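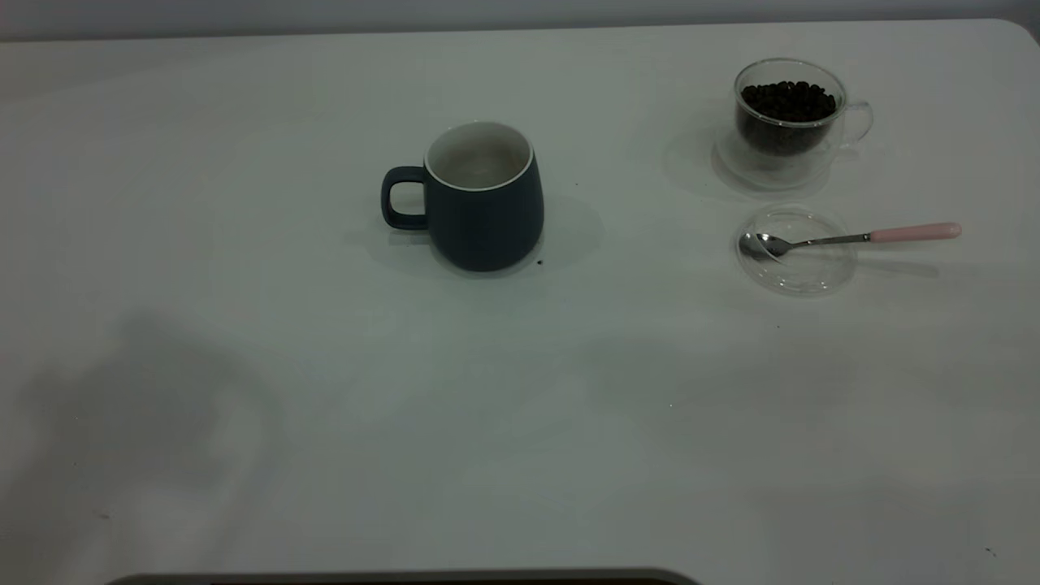
The blue mug, the coffee beans and the spoon on the white table.

Aug 7, 2018

I have now used the Mirkton arm for one month, and several readers have asked me if it is worth the money. I promised a full review in September, but I prefer to write down my impressions now, while I still remember the annoying parts.

For those who did not read the earlier post: the Mirkton is a small arm for the table, sold as a kit by Stiritz. It comes with a gripper, a control box, a camera on a stand and a licence for the teaching software. You pay once for the hardware, and then the software is free for 18 months. After this you must pay every year, and the price of this renewal is not on the website. I wrote to them to ask it and I received a very polite answer without a number inside.

The assembly took me one evening and a part of the next morning. The manual is good in the mechanical chapters and poor in the electrical ones. The cable for the gripper must go through the second joint before you close the cover, and the manual tells you this two pages after you have closed the cover. So I opened it again. The screws are of good quality, I must say, and they survived my bad mood.

The teaching works like this: you hold the arm with your hand, you lead it through the movement, and you repeat it many times with the objects in slightly different places. Stiritz recommends 100 repetitions for one task. I chose a coffee task, because I wanted something with small and difficult things in it. The arm should take the spoon with the pink handle, bring beans from the glass cup and put them in the dark blue mug. The lid of the cup stays flat on the table with the spoon on it, and this is where the movement begins.

I expected that the beans would be the problem. In my case the problem was the glass. The cup is transparent with a double wall, the lid is transparent also, and on a white table the camera does not see them well. With the mug I never had such troubles, it is dark and matt and the software finds it at once. In the evening, with only the ceiling lamp, the arm often stopped in front of the cup and waited, like a guest who does not know if he may sit down.

My friend Dalia Belhaj, who teaches physics, advised me to close the curtains and use two lamps from the sides. It helped a lot. After this change I deleted all my old repetitions and began again from zero, and I am glad that I did it.

The spoon was the second difficulty. Its handle is smooth and rounded, and the rubber pads which come in the box are rather hard. The spoon turned in the gripper and the beans went on the floor. I bought softer pads from Benítez, 3 pairs in one packet, and they fit without any cutting. In my opinion they should be in the kit from the beginning.

What I like: the arm is quiet, the movement is soft, and when I block it with my hand it stops immediately. The teaching is pleasant and my daughter could do it after a few minutes. What I don't like: the software needs an internet connection even for replaying a task which is already saved, and the camera stand is too light. I put a bag of rice on its foot.

If you want an arm only for learning and you have less money, look also at the Hurnholm kit. I tried it at a fair last year. It is slower and it makes more noise, but the software stays on your own computer. For my purpose I would buy the Mirkton again, with the soft pads in the same order.

Next I want to try the same task with a cup of ceramic in place of the glass one, and compare. If somebody has already received a renewal offer from Stiritz, please write me the amount in the comments.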